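Search this site Enter keyword Go
Home Guides Methods Hand-Held Demonstrations

Screening Hand-Held Gripper Demonstrations for Motion Blur

Zarnard Robotics Methods Group
Wednesday, January 12, 2022
9 min read

This guide describes the procedure used at Zarnard to screen recordings of two-handed garment tasks before they enter a training set. It applies to demonstrations made with a pair of hand-held grippers, each carrying its own wide-angle camera. Readers should already have completed the Durley calibration guide and should have a set of recordings on local storage.

Blurred images are common in this kind of data. The operator's wrist turns quickly between grasps, and household lighting calls for longer exposures than a laboratory bench does. Earlier practice was to discard every recording that fell below a fixed sharpness score. The method given in these pages keeps a blurred passage when the parts of the view that matter to the policy can still be read.

Before you begin

You will need the following:

– The Radidov screening script and its settings file
– Recordings from both grippers, matched by time
– The task sheet, listing the garments and the surface used
– A second reviewer for any recording marked "hold"

Step 1. Divide each recording into phases

Open the left and right recordings side by side. Mark the start and end of each approach, grasp, transfer and release. An approach begins when the gripper starts toward the garment and ends when the pads touch the fabric. Do not adjust the marks to avoid poor images. The phases must reflect the task as it was carried out.

Step 2. Score three regions separately

A single score for the whole image is misleading with a wide-angle lens. The gripper moves with its own camera and therefore stays sharp while the cloth behind it smears. The script scores three regions: the fingertips, the space between the fingertips, and the surrounding surface. The second region carries the most weight in an approach phase, as it normally contains the next grasp point.

When reviewing by eye, look first for a boundary that the policy could use. A seam, a hem or a change of pattern is usually enough. Patterned bedding requires particular care, as strong motifs can raise the score of the surrounding surface even when the garment itself is poorly defined. 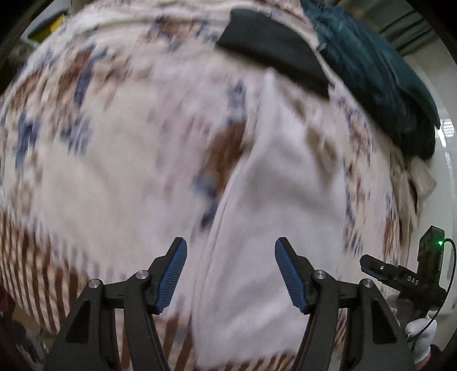 Figure 1. Open gripper over a white garment on a patterned bedspread, with a second hand-held gripper at lower right. Motion blur softens the bedspread.

An image such as Figure 1 should be assessed on the garment between the fingertips. The raised seam or folded edge along its left side gives the reviewer a line to follow, and its lower edge can be compared with the striped part of the bedspread. Softness in the bedding is not, taken alone, grounds for rejection.

Step 3. Check the second gripper

Where the other gripper enters the view, confirm that its position agrees with the tracked pose from its own recording. A disagreement usually points to a timing fault, and the pair should be returned for matching. Partial views are acceptable. If the second gripper is outside the view, record "absent" and continue.

Step 4. Assign a label

Use one of the labels "keep", "hold" or "remove" for each phase. Apply "remove" when the grasp region cannot be read for the whole of the approach. Apply "hold" when it can be read for only part of it. A recording with 2 or more removed phases is withdrawn in full, along with its partner from the other gripper.

Step 5. Export and verify

Run the export command and open the summary file. The number of phases listed must match the number marked in Step 1. Draw 48 phases at random and have the second reviewer label them without sight of the first set of labels. Differences are settled by discussion and entered in the log.

Results to date

The method was tested on 1,000 demonstrations collected in furnished rooms at the Lindsay site. Policies trained on the screened set completed more folding trials than those trained under the fixed threshold, with the clearest gain on light garments. No gain was found for rigid objects – the older rule remains in use for those tasks.

The settings file is next due for review in June. Until then, the weights for the three regions should not be changed locally.

Previous: Durley Calibration Next: Matching Paired Recordings Back to top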